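Brimisar Kitchen Kit – hire and buy

Hello! I put this kit together after a long winter of trying to get an arm working over a kitchen counter, and I still use the same set-up myself. You get the arm mount, the gripper fingers, the cable ties (more than you'll need) and my starter tasks, all packed in one Plindholm case.

Fruit is where I'd begin. Pears roll, apples don't sit how you want them, and a big wooden bowl gives the arm a rim to clear – much better practice than blocks.

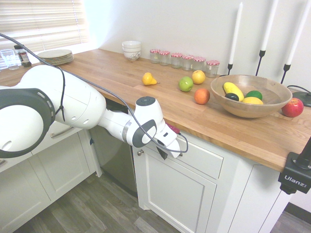 What it costs

Buying is £753 with delivery. Hire is by the week, four weeks minimum, and I'll knock the hire off if you decide to keep it!

Setting up

Allow 15 minutes for the mount and a bit longer for the cable, which needs slack at the wrist. The starter pack has 18 tasks, and you can skip any you don't fancy. Spare fingers come from Holroyd and usually take until the following week.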